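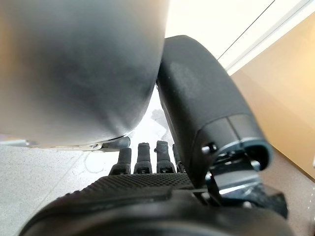
Session 6: A dropped load and what the log showed

Read before the lab. The exercise sheet refers to the section names used here.

Background

The Botatard hand is used in this module for grasping large, smooth objects. It has jointed fingers with padded coverings, and a knurled grip pad across the palm. The wrist camera looks along the palm, so a held object often fills a good part of the view and hides whatever is behind it. Keep this in mind when you come to the fault.

The incident

In February a hand of this type let go of a rounded casing during a repeat lifting test at the Brandcombe lab. The test was set for 700 lifts. The drop came on lift 336. The casing fell onto the floor and the arm carried on to the put-down point with nothing in its grip. It opened the hand there, reported a good cycle and went back for the next one. An operator pressed the stop.

No one was hurt. The casing was dented and one fingertip had to be replaced.

What was found

The padded covering on the thumb had worn smooth over the contact area and had picked up fine dust. Grip on a curved surface depends on friction at a few small patches, and the largest of these was on the thumb.

The controller, Cetura, closed the fingers until motor current reached a set limit. It then treated the object as held. Current was not checked again until the hand was told to open. When the casing began to slide, the thumb closed further into the gap and the current fell. The log recorded this for 200 milliseconds before the drop, but no rule was reading it.

The camera check did not help either. It compared one picture taken just after closing with a stored one, and it passed. No second picture was taken during the lift.

Causes, in the order we will discuss them

1. Worn and dusty covering on the thumb.
2. Grip confirmed once, at closing only.
3. Cycle counted as good on arm position alone.
4. No set interval for checking the pads.

Item 3 is the one most groups miss. It did not cause the drop, but it let the arm go on working after it.

Changes made

Finger current is now read throughout the lift. A fall below the hold limit stops the arm where it is, with the fingers kept closed. Pads are wiped and looked at before each run, and any covering with a shiny or powdery patch is changed. A slip test of 10 short lifts at low height follows every pad change.

In the lab

Keep hands and feet out of the area under the arm while it is powered, including when it has stopped on a fault. A stopped arm may still be holding a load. Use the Mets stand to support the object before you release the fingers.

Bring the log extract with you. Mark on it the point where you think the slip began, and write down which signal you used.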